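Gripper comparison, pre-run safety check, with my comments
Site: Brelldale workshop, arm bay
Arm: Quintana, with the small wrist camera fitted
Grippers on test: Sketura two-finger, Postik parallel
Checked by: me. Countersigned by: Holger Nyberg
Date: 18 October 2018

Same list as we used in August, plus the camera items Holger asked for. I've put OK, FIX or WATCH next to each one and then rambled underneath where I had something to say. Sorry in advance for section 3, it got long!

1. BEFORE POWER

1.1 Base bolts tight, paint marks lined up. OK
All in line. I went over them with the torque wrench anyway (old habit, I don't trust paint).

1.2 Floor area clear and taped. OK
The tape is lifting by the bench leg again. I've stuck it down, but it wants doing properly with the wider stuff.

1.3 E-stop at the bench and on the pendant. OK
Pressed both, both latched, both needed a proper twist to let go. The pendant one is stiffer than I'd like with gloves on.

1.4 Cable run along the forearm. FIX
The Postik lead is a good bit fatter than the Sketura one and the old clips don't close over it. It's held with hook-and-loop for the moment. Fine for slow moves, but I don't want to see it at full speed until the bigger clips turn up.

2. GRIPPERS

2.1 Mounting screws and dowel. OK on both
The Sketura goes on in no time. The Postik needs a long hex key and a bit of bad language, as one screw sits right behind the camera bracket.

2.2 Fingers straight, pads not torn. WATCH
Sketura pads are lovely. One Postik pad has a nick in the corner, still gripping well enough, but let's look again after the 200 cycles.

2.3 Grip held on loss of power. OK on both
Tried it with the 414 g test block over the foam tray. Neither dropped it. The Postik gives a little click as it settles, which made me jump the first time.

2.4 Finger force limit set. OK
Both set to 12 N for today. Please leave them there! If we want a fair comparison they have to match, and I've written the value on the whiteboard as well as in the controller.

3. WRIST CAMERA

3.1 Bracket tight, lens clean. OK
Lens wiped, bracket nipped up. No play in it that I can feel.

3.2 Picture usable through the wrist turn. WATCH
I've been going on about this one for ages, so bear with me. When the wrist swings up the camera ends up looking at the ceiling, and with our exposure setting the whole thing smears. You get pale grey streaks all running the same way, and very little for the tracking to hold on to.
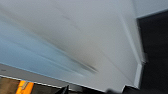 Item 3.2: wrist camera, ceiling in view, gripper finger at the bottom edge.

The thin white line along the edge of the grey band stays fairly crisp, and so does the bit of bright trim next to the dark opening on the right. Most of the rest is mush. I'd like a shorter exposure before we compare anything on camera data, and I'd also like the controller to ignore frames from the fast part of the turn. Holger thinks one of those will do. I think we want both, so we'll try them one at a time and see who buys the tea.

3.3 Gripper finger in view as expected. OK
The finger tip pokes up from the bottom and stands out dark against the pale stuff, so it's easy to find. The blurry dark shape to the right of it is too close to make out. I've asked for a mask over that corner whichever gripper is on.

4. FIRST MOVES

4.1 Slow run of the full path, hand on the stop. OK
Did it with each gripper, no pinching, no rubbing. The forearm lead swings a bit with the Postik (see 1.4).

4.2 Soft limits. OK
Nudged it up to each one and it stopped where it should.

4.3 Protective stop and restart. FIX
Stops beautifully. Restart is another matter: the controller forgets which gripper is selected and goes back to the Sketura settings. With the Postik fitted that means the wrong opening width, so until it's sorted, check the gripper name on the pendant after EVERY stop. I've taped a note to it.

5. SIGN-OFF

Fine to run at reduced speed with either gripper, 200 cycles each. Full speed with the Sketura only, until 1.4 and 4.3 are closed.

Holger to order the clips. I'll do the exposure change and rerun 3.2.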